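Hollis Wall Hook and Bag Clip Set
by Flarkance

1,336 shares | 9 comments

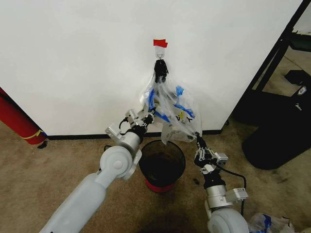 Why we love it

What a useful little pair this is! The Hollis is a small curved metal hook in a silver finish, plus a black clip that pinches a bag shut and hangs straight from it. You clip the top of the bag, drop it on the hook, and all those odds and ends that used to live at the bottom of a drawer are up on the wall where you can see them.

It's at its best with clear bags. Tape, spare labels, craft bits, party leftovers, the blue plastic pieces you keep finding under the couch – you can tell what's in there from across the room (well, most of the time). We like to add a small label too, and a flag of colored tape on the wall just over the hook if you have several in a row.

What you get

4 hooks, silver
4 clips, black
A short fitting sheet

Putting it up

Pick a smooth, clean stretch of wall and hang the hook at a height you can reach without stretching. Gather the top of the bag into a flat fold before you clip it. A loose bunch will slip sooner or later, especially with a slippery bag. For anything heavy, use two clips side by side and keep the load low in the bag.

Lionel Furnival in our workshop has had a set up since September and keeps asking for more clips, so yes, they're sold on their own now! Look for item 335.

Goes well with

Sarkus clear storage bags
Irkex label roll, yellow

335 people saved this

Share | 9 comments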